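Garnby Corridor Business Association
Minutes, December meeting, 6:30 p.m.

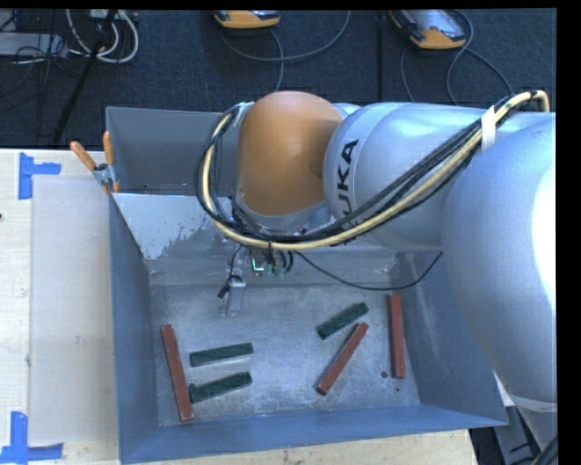 Uyên Mai chaired. November minutes approved as circulated, with the spelling of Remel Street corrected on page 2.

Facade grants
The city has confirmed a second round for the Remel Street blocks. Eight applications came in. Văn Bakery was awarded $3,638 for a new awning and window repairs. Work has to be finished by the end of April. Jesex Hardware was asked to resubmit with a second contractor quote.

Vacant storefront at 167 Remel
Owner has a signed letter of intent from a coffee roaster. Parking is the open question. Members asked whether the lot behind the old laundromat could be shared after 5 p.m. Uyên to call the owner.

Street trees
Public Works will replace 17 trees between the library and the bridge in the spring. Two members asked that the new ones be kept clear of shop signs. Comments go to Uyên in writing.

Other business
Holiday lights stay up through January. Dues notices go out next week.

Adjourned 7:50 p.m.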